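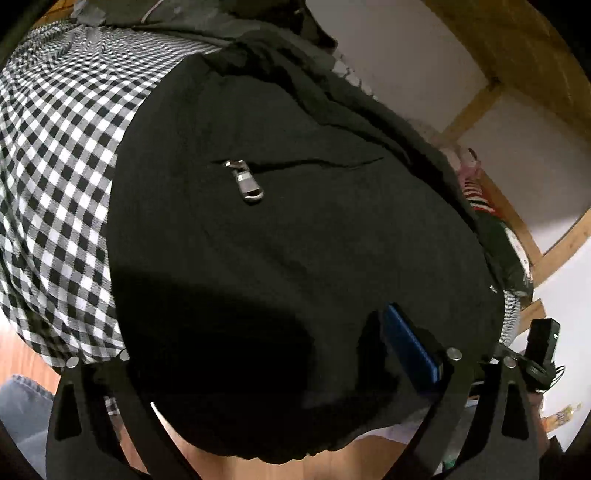

Villanueva, December

Ticket 891: Hand-held gripper, curved fingers vs. the old straight pair
Opened by: Iraís Bautista
Assigned to: Bienvenido Rivera
Status: Open (again)

Iraís Bautista, 9:40 am
Task is zipper pulls on soft bags. Straight fingers got the pull on most tries. The curved ones prefer the bag. Ask them for a small silver tab on black cloth and they come back with a generous handful of pocket.

Bienvenido Rivera, 10:15 am
Which exposure? Black fingers on a black bag, and the lower half is in deep shadow. I can barely find the zipper seam and I know where it is.

Iraís Bautista, 10:32 am
800. Tried 1000 and 2000 as well. At 2000 the white wall behind looks lovely, if anyone needs a wall.

Bienvenido Rivera, 11:05 am
Stay at 1000. Check the four screws at the finger joints before the next run — the Humer pair worked loose after an afternoon and we blamed the controller for a week.

Iraís Bautista, 1:20 pm
Screws tight. Coming in from the left of the pull is better, straight down is still hopeless. Clavside sent narrower tips, wrong hole spacing, naturally.

Pacita Tagle, 2:48 pm
Returning the tips. Please stop closing this ticket to make the monthly chart look nice.

Status changed: Open, waiting on parts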